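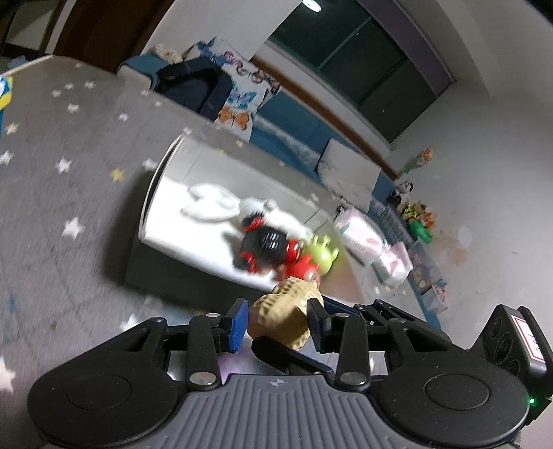

Llevo desde febrero dándole vueltas a la manilla de la puerta del salón y ya no me fío ni de mí misma, así que os lo cuento entero. Es una puerta interior maciza, con su cerradura de embutir de toda la vida, y la manilla se queda caída: bajas, abres, sueltas, y ahí se queda, mirando al suelo como si estuviera triste. La quiero cambiar entera, con placa y todo, y puestos a gastar que pegue con lo demás. Tengo el sofá azul, la pared clara y la mesa gris con estrellas, y el latón dorado que hay ahora me parece que se pega de tortas con las tres cosas (mi hermana dice que es "un contraste", ya). Pensaba en negro mate o en un níquel satinado. Lo que no sé es si cambiando la manilla arreglo lo de que se quede caída o si el problema es la cerradura y voy a tirar el dinero. ¿Alguien que haya pasado por esto?

mieke_dekker

Tiempo de lectura: 4 min

pestillo_flojo
Hola Mieke. Lo tuyo tiene toda la pinta de muelle. Hay dos sitios donde puede haberlo: en la propia manilla (en la roseta o en la placa) y dentro de la caja de la cerradura, en la nueca, que es la pieza con el agujero cuadrado. Prueba tonta: quita las dos manillas, mete un destornillador plano en el cuadradillo y gira. Si vuelve solo con ganas, la caja está bien. Si se queda donde lo dejas, tienes la caja tocada.

Lolaherrajes
+1 a la prueba del destornillador. Y mientras lo tienes desmontado, mira si los tornillos de la placa estaban apretados de más. En mi casa era eso, la placa comprimía el cuello de la manilla y rozaba. Media vuelta hacia atrás y santo remedio, llevo dos inviernos así.

mieke_dekker
¡Gracias! Lo de los tornillos no se me habría ocurrido en la vida. Esta tarde lo desmonto y os digo. Por si ayuda: la casa es del año de la polca y la cerradura la puso el dueño anterior, lleva ahí 21 años según él.

T_Kawaguchi
Con 21 años yo no me andaría con pruebas, cambiaría la caja y listo. Es la parte barata de todo esto. Las manillas buenas cuestan más que la cerradura, y poner una manilla nueva en una caja cansada es como poner ruedas nuevas a un coche sin frenos.

pestillo_flojo
Hombre, Tsutomu, tampoco hay que cambiar las cosas por la edad. Tengo cajas en casa de mis padres bastante más viejas y van como la seda. Que pruebe primero, que son cinco minutos.

T_Kawaguchi
Cinco minutos ahora y otra tarde entera dentro de un año, cuando la caja termine de morirse y haya que quitar otra vez las manillas nuevas. Pero vale, que pruebe.

mieke_dekker
Bueno, desmontado todo. Resultado: el destornillador vuelve, pero con una pereza tremenda, como a medio camino. Y los tornillos estaban apretadísimos, uno con la cabeza medio comida (me ha costado sacarlo lo que no está escrito). O sea que los dos tenéis razón, qué rabia jajaja. He estado mirando manillas y me gusta una de Undetti en negro mate, 61 euros el juego. ¿La conocéis?

Lolaherrajes
La Undetti la tengo yo en el baño. Bonita es, y pesa, que a mí me gusta que pese. Ojo con eso: si la caja empuja poco y la manilla pesa, se te cae más que la que tienes. Pregunta en la tienda si el modelo lleva muelle propio, porque hay versiones con y sin.

carpintero_jubilado
Entro solo para pediros que no compre nada sin medir. Mieke, tres medidas: del canto de la puerta al centro del cuadradillo (la aguja), del centro del cuadradillo al centro del ojo de la llave y el largo del frente, la chapa que se ve en el canto. Y apunta también si el frente es recto o con las puntas redondas. Si compras una caja con otra aguja te toca agrandar el hueco y en una puerta maciza eso es formón y mala leche.

nuria.b
Yo en negro mate no volvería a poner nada en una puerta de mucho paso. Se marca con los anillos y a los pocos meses tienes rayitas claras por todo el canto. El níquel satinado disimula muchísimo más.

Lolaherrajes
Pues la mía está como el primer día, nuria. Dependerá del acabado, digo yo, o de que en el baño la tratamos con más cariño.

nuria.b
O de que no tienes tres hijos jugando a dar portazos :)

T_Kawaguchi
Voto por el níquel también. Y para un sofá azul, mejor todavía.

mieke_dekker
Medido: el grueso del cuadradillo me sale 8, la aguja 50 y el frente es de puntas redondas. En Amik tienen caja con esas medidas y me la guardan hasta el miércoles. El níquel me está convenciendo, aunque el negro me sigue haciendo ojitos cada vez que abro la página. ¿El cuadradillo viejo lo puedo aprovechar?

carpintero_jubilado
No. Usa el que venga con la manilla nueva y córtalo si sobra. Los viejos suelen estar redondeados por las esquinas y te va a bailar.

mieke_dekker
Apuntado. El miércoles voy a por la caja y allí toco las manillas de las dos, que en pantalla todas parecen iguales.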